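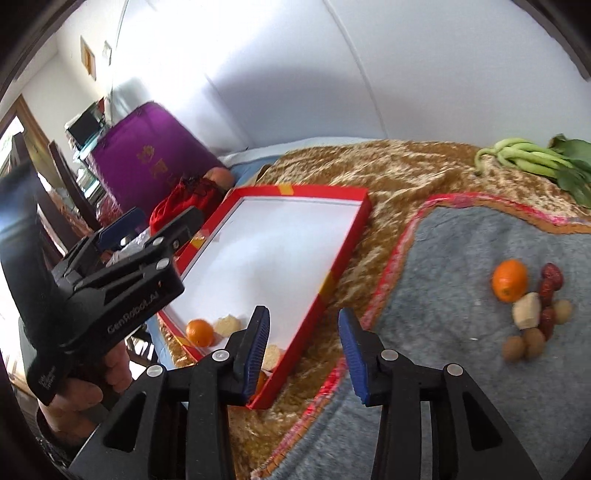 Gevport Motorsport — Engine and Fuel Systems Workshop

Filed under: Workshop Notebook / Cooling

22 Dec 2012

Radiator from the Skellero hill-climb car pressure tested again this morning. Slight weep at the lower hose neck, second occasion. Neck cleaned, hose replaced and 2 new clips fitted. System refilled and bled with the nose raised.

Fan switch still cuts in late. T. Condori is to compare it with the Surker unit before the engine is run at length. Odometer reads 1,196. M. Loureiro has asked that the header tank cap be renewed by February — part not yet ordered.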